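November 20, 2018
By Iker Garrido

I promised to write again when the two arms were working at the same table, and many weeks passed. I am sorry for this. The shared workshop was closed for part of the autumn, and after that I had the problem with the power supply which I will explain below.

For those who did not read the first post: in April I began to build a sorting station with two small arms, in the back corner of the Urquijo workshop. My idea was simple. I keep many small things in my drawers and I wanted a machine that puts them in the correct place. Bhavana Varghese, who knows much more than me about motors, told me that one arm is enough for this. She is right, but with two arms one can hold and the other can move, and I wanted to learn how to coordinate them.

The biggest change from the first version is the walls. Before, the arms worked on an open table, and every time a person walked behind, the light on the objects changed and my program became confused. Now there is a wall at the left, one at the back and one at the right, all in a pale color. I also changed the surface. I covered it with a marble pattern because I liked it, and only later I understood that the gray veins make the detection of flat objects more difficult. I will keep it for now.

The cables took me two complete evenings. I used purple ones so I can follow them with the eye, and they run along each arm up to the gripper. If you leave them too short, the arm pulls them when it extends. If you leave them too long, they fall in front of the gripper. I cut the first set at 225 mm for the last segment and it was a mistake. With 300 mm it is much better.

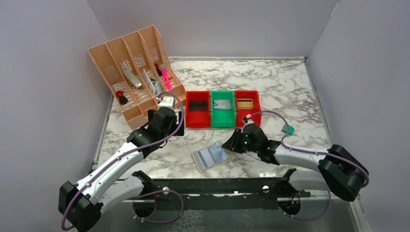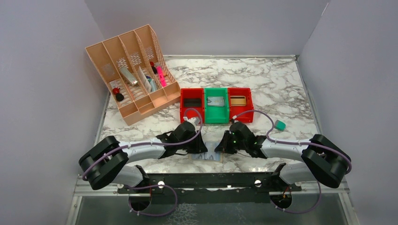
The next thing was the flat cards. A card lying on a table is very hard for a gripper, more than I expected. The fingers have to come down almost to the surface and close slowly. In my first long test I made 162 attempts with cards only, and I wrote every result in a notebook. Most of the failures happened when the card was in diagonal. Maximiliano Quintana suggested to turn the wrist before going down, not during, and this helped.

About the power supply: the old one, a Roven, gave 12 volts without load, but when both arms moved together the voltage fell and the right arm lost its position. I looked for the error in my code during many days. Please measure the voltage first, with everything moving. I have now one supply for each arm.

What is still missing is a good way to stop both arms when they come too near to each other. At this moment I only have a limit in the program, and I would like also a physical button. Rosalía Peñalver has offered me one from her old milling machine, so I will go to see it and I will write how I connected it.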